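Notes from the Allotment Shed: Getting Ready for Seed Starting

Well, February has rolled in gray and drippy as usual, and my kitchen windowsill is already so crowded with little pots that I have to move three of them to fill the kettle. I love this time of year, I really do, even when the garden itself looks like something the tide left behind. There's so much to plan! The new Granström catalog landed last month and I have read it in bed, in the bath, and once (I'm a bit ashamed of this one) while stirring a pot of soup that then caught on the bottom.

First, tomatoes. Several of you wrote to ask whether I'd grow Vostano again after last summer, and yes, I certainly will. It sulked all through June and then gave me more fruit than I could carry home, and the skins are thin enough that I don't bother peeling them for sauce. I'm starting two trays in the first half of March, a little later than I used to, as my early ones always got so leggy and sad. The beefsteak type from Gisau I'm less sure about. It split badly in the August rain, though my neighbor's did fine against her south wall, so perhaps mine only wanted a better spot.

If you're setting up your seed shelves indoors, do put something down first. I spent years picking compost out of the dining room rug before I learned to spread a big plastic sheet and do all the potting, and the putting together of stands and shelves, on top of that. When you've finished you just gather up the corners and shake the lot out over the flower bed.

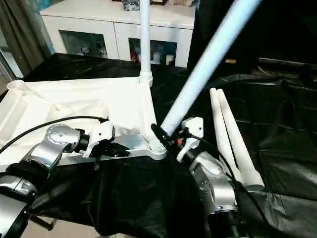 Seed Swap News

The swap is back in the Brarard hall next month, doors open at ten in the morning, and I hope you'll come even if you have nothing to bring. We had 753 packets on the tables last spring, which I still find hard to believe, and we went home with hardly any beans left at all. Please write the variety and the year on every packet, in pencil if you can, as ink does run when somebody puts a teacup down on it. Squash and pumpkin seed is especially welcome. I'll have a basket of my own sweet pea seed by the door, mostly the dark purple ones that smell so good in the evening, and you're to help yourselves.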